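Teaching by the Hundredweight: An Afternoon With Katgate's Computer-Dismantling Arms

Zaid Obeidat has been in the recycling business long enough to have heard every promise about machines that will do the work. So when I asked him why he now spends his days recording robot arms as they take old office computers apart, I expected a pitch. I got a shrug.

"The board wanted to find out whether it was nonsense," he said. "I said I'd be happy to find out for them."

Obeidat runs the recording work at Katgate, which takes in retired office equipment and strips it for resale. The project is called Pirkau. The idea is that a person steers the arms by hand through a job, the whole thing is recorded, and a learning system called Arthur is trained on the recordings until it can do the job alone. Each recorded run is an "episode," a word I heard so often by the end of the day that I started to resent it.

When I visited in July, the job was desktop computers. Pull the memory, the processor, the drive and the card, and park each one in a gray holder made for the purpose.

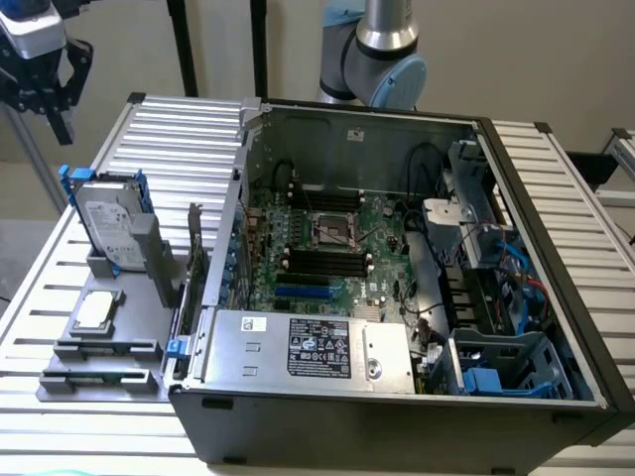
The open desktop on the bench, with removed parts in the gray holder beside it.

A good operator needs 9 minutes for one computer. I asked how long a person with a screwdriver and two hands would need.

"Two," he said. "Maybe less if they're annoyed."

He doesn't hide from that number. The slowness, he says, is the price of getting motion the arms can repeat. A video of human hands would be quicker to collect, but Arthur would then have to work out what a hand was doing and how a gripper could do the same, and in his view that puts the hard part back where it started. I put it to him that this was a convenient argument for a company that had already bought the arms. He laughed and agreed.

The operators work in shifts of 4 hours, and Obeidat expects 20 good episodes from each shift. The word "good" is doing a lot there. I asked who decides.

"Me, mostly. That's a weakness. If I'm in a bad mood at three in the afternoon, more of them go in the bin."

What goes in the bin was the part that interested me most. At first he threw away every run with a fumble in it - a memory stick caught on the lip of a slot, a chip set down crooked. The collection looked lovely. Then the first trained version of Arthur met a crooked stick and kept pushing, having never been shown what to do about one. Now fumbles stay in, provided the operator recovers. A fumble that ends with somebody walking over and fixing things by hand is still thrown out.

"So you spent weeks deleting the useful ones," I said.

"Yes. Put that in."
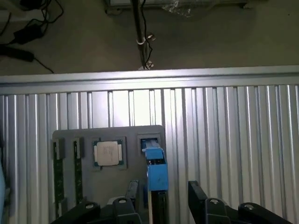 The memory sticks are the part he talks about with the least patience. They are thin, the slots that hold them are narrow, and a small error in the angle of the gripper that would mean nothing with a hard drive will spoil a whole episode. He asks operators to slow down before the stick meets the slot, and he wants them to vary how they approach it. They don't, he says. People find one way that works and stick with it, and the recordings end up looking like the same episode over and over.

I think this is a bigger problem than he lets on. A recycler's intake is a mess of models, ages and damage. A tidy bench with a fixed holder is a long way from that, and I told him so. How many kinds of computer has Arthur learned from?

"Not enough."

Would he give me a figure?

"No."

He was more forthcoming about Gikeo, the outside firm that trains the system from Katgate's recordings. Gikeo asks for more episodes every time the results disappoint. Obeidat has started asking in return for a list of exactly what went wrong, with the runs marked, before he agrees to record anything new. The first list took a long time to arrive. When it did, most of the failures came down to the same step, and more of everything would have been a waste of his operators' time.

Does he think it will work?

"Drives, yes. Cards, probably. Memory, ask me when I've stopped being angry at it." He thought for a moment. "The processor I wouldn't bet on. You can ruin one by looking at it wrong, and that's the piece we get paid for."

I asked what would make him tell the board to stop. He had an answer ready, to his credit. If Arthur can't finish a computer it hasn't seen before without someone stepping in, and still can't after the next round of training, he'll recommend they keep the arms for drives and forget the rest. He has that in writing. Whether the board has read it, he couldn't tell me.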